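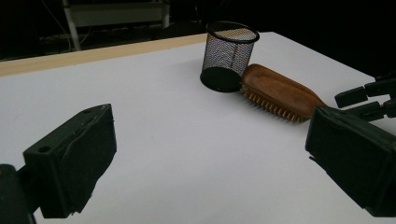

Black mesh pen cup on a white table

My Tips For Running A Small Forum Or Chat Room From The Kitchen Table

I have been running a little message board about home canning and bread for a good few years now, and people keep writing to me to ask how I keep it going with a job and a house to look after. So I finally sat down and wrote out the things I do. Some of it is computer stuff and some of it is plain housekeeping, and to be fair the two get mixed up a lot at my place!

My board is called Gurkden and it has a bit over 2,000 members, though most of them only read. I don't sell anything on it. If you have a big site with paid staff you can skip this page, but if it's you and a laptop and a cup of coffee going cold, read on.

Pick one time of day for it

I do my moderating at 6 in the morning before anyone else is up, and then I take a quick look after supper. That's it. I used to check the board every time I walked past the computer and I got nothing done, the rice burned, and I was in a bad mood with perfectly nice people. Tell your members when you are around. Put it in the welcome post. They will get used to it faster than you think, and the regulars start answering the easy questions for you.

Write your rules short

My first set of rules was so long you had to scroll and scroll. Not one new member read it (I could tell, because they all asked what was in it). Now I have it down to a few lines: be kind, no ads, put recipes in the recipe section, don't post somebody else's address or phone number. If you need a longer version for the arguments, keep it on a separate page and link to it.

Keep your canned replies in a text file

Same questions every week, right? How do I change my picture, where did my post go, why can't I send a private message yet. I keep a plain text file on the desktop with my answers and I copy and paste. Change the first line so it sounds like you wrote it to that person. I also keep the spam warning in there, and the polite version of "please stop arguing about sourdough."

Print that file once in a while too. Mine is taped inside the cupboard door over the coffee maker, next to the oven temperatures.

Adding a chat box

I held off on a chat box for ages and then I put in one called Kullico, mostly for our August canning weekends when everybody has tomatoes on the stove at once and wants an answer right now. It was easy to put in. You make your group, choose the colors, and it gives you a piece of code to paste into your page. A few things I learned along the way:

Paste the code into a test page first. I put mine straight into the header and it covered up the login button for half a day.

Make the box smaller than you want it. On a phone it takes up the whole screen otherwise and people with older phones get stuck.

Turn off the sounds. Please. The ding on every message is fun for one evening.

Set a limit on message length. I have mine at 100 characters for guests, and members can write as much as they like. It cut the junk way down overnight.

Give at least one other person the power to kick people out, and pick somebody in a different time zone if you can. The trouble always seems to come when I'm asleep.

Lock the chat when there's no one to watch it. Mine closes at 10 at night. A few folks grumbled at first but they got over it.

Passwords and such

I know, I know, everybody says it. But do use a different password for the admin account than for your regular one, and do make yourself a regular one. I post as a plain member and only log in as admin when I have to fix something. That way if I walk off and leave the laptop open, the worst that can happen is the kids post something silly about pickles.

Write down the name of your host, the date your domain runs out and the email you signed up with, and put that paper with the house insurance and the car papers. I let my domain run out once. Getting it back took me most of a week and a lot of begging.

Back it up before you cook

This is how I remember. When I start something long in the oven, a roast or a pot of beans, I start the backup too. Both take a while and both like to be left alone. Save one copy on your own machine and another someplace else. I use a little drive that lives in the button tin, and every so often I open up the copy to make sure it's really in there and not an empty folder. Ask me how I know!

Uploads and pictures

Photos eat up your space like you wouldn't believe. I had members posting giant pictures of every jar they owned, straight from the phone. Now the board shrinks them on the way in. If yours won't do that, ask people to resize, and clear out the old test uploads when you do your spring cleaning. I deleted 100 of them in one go last time and the whole board felt lighter.

When people fight

Wait before you answer. I go do the dishes. By the time the pans are dry I usually want to write something a lot shorter and a lot nicer. If it's really bad I lock the thread, send each of them a private note, and leave it until the morning. Don't argue in public with a member, even when you're right. Especially when you're right, in my case.

Keeping the welcome warm

I still say hello to every new person by hand. It takes a minute and it's the part I like best. Ask them one easy question, like what they're making this week, and they nearly always answer. The ones who answer tend to stick around.

Next page I'll write up how I moved the board from Sestach to my new host without losing the private messages. It was a long weekend and I ate a lot of toast.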